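What the arm costs, and what the arm costs after that

2/14/25

Filed under: money, robots, trousers
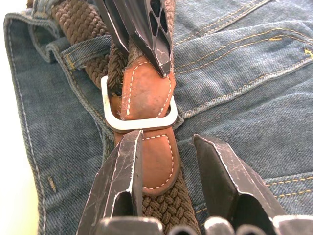 The quote from Trallau had one line on it for the robot and eleven lines for everything else, and I made the beginner's mistake of reading the robot line first. It was a perfectly decent number. I went and made a cup of tea on the strength of it. I came back and read the rest, and the tea went cold.

I should explain that I look after the budget for a small second-hand clothing business. We take in donated and returned garments, sort them, take off whatever needs taking off, photograph them and sell them on. Jeans are the bulk of it. Jeans come in with belts still in them, with keys, with bus tickets, once with a very good penknife. Before anything goes to the wash the belt has to come out, and for a couple of years Ivone Bastos, who runs the sorting floor and whose opinion I value above most printed matter, has been saying that belts are where her day goes.

So this is the post I promised about how you plan for a thing like that when you've never bought one. If you came for the technical side, Oi-ling Lui does that, and she writes more neatly than I do. I do the spreadsheet.

The first budget

My first budget was two numbers added together: arm, and gripper. I was rather proud of it. I put a border round the total.

Oi-ling looked at it for about as long as you'd look at a parking ticket and asked where the table was. I said we had tables. She said we had tables that wobbled. She asked where the power was coming from, who was paying for the guarding, what the cameras were plugged into, and whether I'd allowed for spare fingers. I had not known that fingers were a thing one bought spare.

They are very much a thing. Denim is coarse, buckles are metal, and plastic fingers going in and out of both all day end up looking like the underside of a skateboard. I now have a row for fingers, and it repeats every month, like the window cleaner.

The second budget had 19 rows. I won't reproduce it, partly out of respect for the people at Trallau and partly because several of the rows say "ask Oi-ling".

Buying, leasing, and the third thing

We had three offers on the desk by December.

Trallau would sell us the arm outright, with a year of cover and a training day. The cover excluded the gripper, the cabling and, as far as I could make out, any event that might cause the arm to need covering. I rang them up about this and they were very nice, and they changed one word.

Grulance would lease us the whole cell, table included, over a term long enough that I found myself working out how old I'd be at the end of it. Leasing has the great virtue that the monthly figure looks small. I've been fooled by small monthly figures before (there was a van) so I multiplied it out and wrote the answer on a sticky note and put it on the monitor, where it remained for a week, curling.

The third thing was Furtado, who deal in reconditioned kit. Their price for a used arm was low enough to make Oi-ling suspicious and me cheerful, which is the normal division of labour. She asked for the service history. What came back was one page, and half of it concerned a different arm.

I'd still say that if you're buying your first one, get a reconditioned price even if you never mean to take it. It did wonders for the tone of my next call with Trallau.

What the trial taught the spreadsheet

Everyone will offer you a demonstration, and every demonstration involves a cube. The cube is picked up. The cube is put down. If our customers donated cubes I'd have signed on the spot.

We asked for a trial on our own stock. This cost money, and I grumbled, and it was the best money in the whole plan. Ivone chose the garments and she didn't choose kindly. She went straight past the nice stiff new ones with plain flat belts and came back with the braided elastic sort, the ones with a leather tab at the end and a buckle, the cord fuzzing out where it meets the metal. Belts your uncle wears. They stretch when you pull them. They go under the loops at a slant. The leather bit is stiff and the woven bit isn't, so taking hold of one end tells you very little about what the other end is going to do.

I'd been carrying belts in the plan as one job with one cost, and I came away with three jobs. Finding the buckle is a job. Getting hold of it without also getting hold of the jeans is a job, and a harder one than I'd have guessed, because waistbands roll over on themselves and a belt loop will sit across a belt as if it had been paid to. And drawing the thing out through the loops is a job that I'd put down in the first draft as "pull".

"Pull" is now four rows.

The other thing I learned is that a trial wants to be long enough for everyone to get bored. On the first morning we all stood behind the line on the floor with our arms folded, like people watching a neighbour reverse a caravan. Nothing useful gets written down in that mood. By the second week Ivone had a clipboard and had stopped talking to it in an encouraging voice, and that was when the notes got good. Her best one reads, in full, "fine on plain, hates stretchy, so do I."

Things I left out and you might not

In no special order, except that the expensive ones seem to have drifted to the top.

Somebody's time. I'd costed the robot as though it would be minded by the air. In practice Oi-ling is with it for a good part of each day, and her wages don't come out of a separate magical pot. When I added her hours to the sheet the payback date moved so far right I had to scroll.

Lighting. Blue cloth on a pale surface, a shiny buckle in the middle throwing glare back at the camera, and brown on brown where the cord meets the leather. Our ceiling lights were chosen by a previous tenant who, I believe, stored carpets. We've had to budget for proper lamps and something to take the shine down.

Software. Pallura supply ours and it's a yearly fee per arm. Ask what happens to the fee if you buy a second arm. Ask what happens if you stop paying. I asked both in the same email and got a reply to one of them.

Delivery to the room, as opposed to delivery to the building. We're up a flight of stairs. So, eventually, was the crate.

Fingers, as above. Ask for the price of the fingers before you ask for the price of the arm. I mean it. I'd put it in the first line of the first email. Some makers will let you print your own, some will sell you a set at a price that suggests they were carved by monks, and you want to know which sort you're marrying into.

A spare garment allowance. You are going to practise on stock, and some of that stock will have to come off the sales list. I set aside 30 pairs. Ivone wrote "ha" next to it.

Where we are with it

The version of the plan I've put forward is for one arm, bought from Trallau, with the table and guarding built locally and the lease idea dropped. The first 11 months are budgeted as a loss. I've written the word "loss" in the cell, having tried "investment phase" and been laughed at.

I haven't counted a single saved hour on the sorting floor until after that. Oi-ling thinks this is gloomy. She may be right, but I've read other people's plans now (they do lend them round, if you ask nicely and promise not to forward them) and every one has hours being saved from the week the crate arrives. I'd like to meet those crates.

I've also kept back a lump that isn't attached to anything. It's labelled "other", and I've been asked twice what's in it. What's in it is the price difference between the gripper we've specified and the one I suspect we'll want by this time next year. Three fingers seemed extravagant when I began all this, and having watched a few of those leather tabs being approached from above and below I'm less inclined to be stingy about it. I'm not going to put that in the label, though, or someone will spend it on lamps.

Ivone's own request was more modest. She wants a bin on wheels to go beside the table, the deep kind, and she wants it ordered now, whatever happens with the rest. It's row 14. I've approved it on my own authority and it's coming next week.

A few people asked under the last post for a copy of the sheet. I'll tidy it up and take the supplier prices out, and then I'll send it to anyone who leaves a comment. Please don't tell me about your van.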